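Planning the Gripper Budget: Gallery From Our Soft Object Tests

20/07/2024
By the Iltulum workshop team
2 min read

In January we started to plan what equipment we should buy for the second half of the year. Our small workshop prepares handling cells for food packers, and the budget for new grippers is not big. We decided to put the money aside in two parts: one for the fingers and one for the wrist camera with its cable and mount. This page is for colleagues at Oyelaran and Bellard, who are planning a similar purchase and asked us how the work looks from close.

The first quotation came from Zoma. It had 14 lines, and we removed five of them before we even discussed the price. A carrying case, for instance, is nice to have, but the arm does not travel. What we kept was the fingers, the spare fingertips, the mount and two days of training. Fingertips are the part we want most of – they are cheap to order together and slow to order alone.

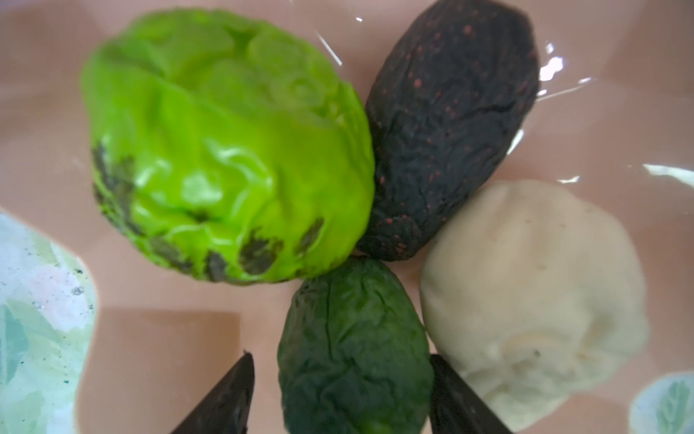 We also learned to ask the supplier about the shape of the fingertip before asking about the force. A narrow tip can enter between two objects which are touching each other, and a wide tip needs free space on both sides. If your products arrive in a tray where everything lies close together, please write this in your request. Otherwise you will receive an offer for a standard wide tip, and the exchange will cost you another delivery.

For the soft objects with wrinkled skin we prefer a slow closing speed. This is a setting and costs nothing, but the controller must allow it. Two of the cheaper controllers we looked at have only open and close. We crossed them out from the list, although the price was very attractive.

One more point for the budget is the dish or tray itself. A glossy surface gives white reflections to the wrist camera, so we now plan a small amount for matte trays and for a softer lamp. Our reserve for such things is 1,000 dollars – it is also used for screws, cable ties and the second mount, which we will order when the new offer from Zoma arrives.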